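Student Simulation Project, Spring Term Progress Report
Submitted to the Cadwaladr education grants office
Prepared by Leonardo Fiore, faculty advisor

You asked for an honest accounting of the term at two pages or less, with fewer adjectives than last time. I have done what I could about the adjectives.

Where we stand

The after-school robotics club now has 14 regular members, which is every seat in the computer lab plus one stool. The plan you funded was for students to program a two-armed robot in simulation, have it tidy a room, and enter the result in the Buvinent student challenge in June. We have the robot and we have the room. The tidying is coming along at the pace of tidying everywhere.

The students named the robot Dito in the second week, after a debate that used up a session I had set aside for coordinate frames. The room is their own work too. They picked the wall colors and the red floor, and I was outvoted on both.

Room and task

The current practice room has a door, a window, and a long-handled cleaning tool standing in front of the wall between them. Getting hold of that tool is the first task in our entry. Students write the approach, the grasp and the lift as separate routines, and each pair has to hand its code to another pair before anything gets merged. This last rule was unpopular until the first time it caught something.
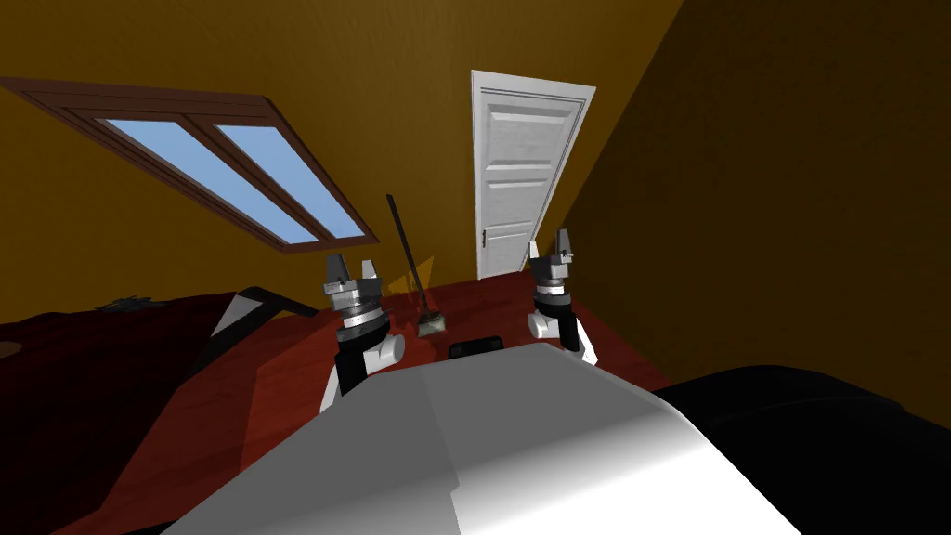 Dito's practice room, with both grippers open and the first task waiting by the wall.

The thin handle is harder than we guessed in the proposal. A routine that works when the robot faces the handle squarely tends to fall apart when the starting position is moved a little, and the challenge rules say the starting position will be moved a little. We logged 527 grasp attempts through the end of the term. Of those, 60 ended with the handle held and lifted clear of the floor. I would like you to know that the first of the 60 got a standing ovation, and that the second took nine more days.

Most of the improvement came late, after one pair threw out the fixed approach path and wrote a version that checks the handle's angle first. They had been asked to do this in the first month. They would like it recorded that it was their idea.

Wrist views

Milestone three was to bring in the close-up view from beside the gripper, so the students could line up a grasp without depending on the wide view alone. It works. We spent a good part of the term learning that a close-up view is only as useful as the direction the arm is pointing, and several of our saved runs are rich in ceiling. 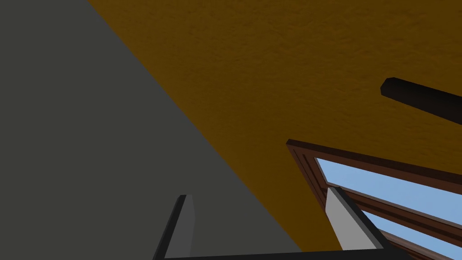
Close-up view from one arm: fingers open, with the window frame at lower right.

The students now review these views before a run gets counted. If the target isn't in sight when the grasp routine starts, the run is marked "sightseeing" and goes in its own folder. The folder is large. It has also turned into our best teaching material, as newer members can work backward from a bad view to the joint angle that caused it, and that was more trigonometry than I had managed to get out of them by asking.

Money

Spending to date is $2,389. The bulk went to two used graphics workstations and the Tevotix classroom license. The rest was a replacement power supply, challenge registration, and one box of cables that we had been sure we already owned. Receipts are attached in the order they were found. We don't expect to ask for more this year, though the stool is not a long-term answer.

What slipped

Two-handed work was supposed to start this term and didn't. Both arms run, but only the right one has been through the full grasp tests, and I didn't want to double our problems before halving them. The written student journals also slipped. Five members keep them faithfully, and one of those is mostly drawings of Dito in a hat.

Before June

We will freeze the grasp code four weeks ahead of the challenge and spend the time left on moved starting positions. Left arm tests come next, then a first try at using both. If the two-handed task isn't ready we will enter the single-arm category, and the students have been told this. They have not accepted it.

Attachments: receipts, run log, parent permission forms

Cadwaladr Education Grants | Grantee Reports | Contact the grants office | Back to top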